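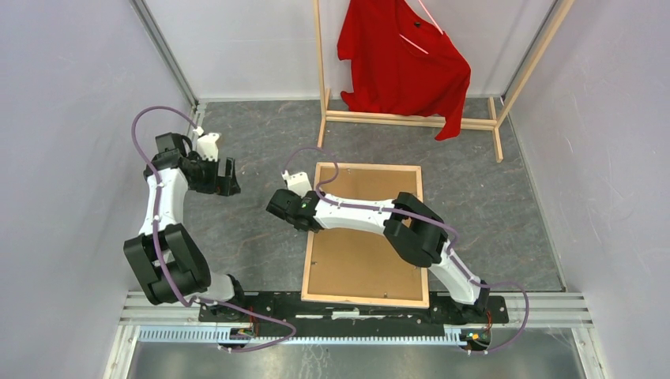

Stamatia Vrettos once told a roomful of students that the hardest thing you can ask of two arms is that they wait for each other, and that she would sooner teach a pair to lift something heavy than to take a shirt off a hanger.

Reading time: 8 minutes

I have started this chapter with her remark for years now, and I still think it is the kindest way into the subject (the equations come soon enough, I promise!). Up to this point we have treated each arm as if it had the world to itself. From here on there are two of them, side by side on one base, and what the left one does changes what the right one ought to do next.

The method we shall follow is learning from demonstration. A person guides both arms through a job, the joint positions and the pictures from a fixed camera are stored together, and a model is then trained to predict the next short stretch of movement for the pair. Clothing makes a wonderful test, if a maddening one. A red T-shirt on a hanger has no fixed shape for the model to learn, and the pale pink hanger it hangs from can swing on the rail at the lightest touch.

Our main worked case is the Gretlow study, in which Kerstin Hollmann and Ottmar Wendt compared two ways of training on the same garment tasks. One model saw 200 demonstrations, all from a single patient operator. The other saw 2000, gathered from anybody who would sit still long enough, and you might well expect it to win easily. It did win, but by a smaller margin than its authors had hoped, and most of its failures came at the moment when one gripper had to hold steady while the other moved. We shall spend a good deal of section 2 on that moment.

Before reading on, do look back at your notes on joint limits and shared workspace. You will want them beside you when we come to the first exercise.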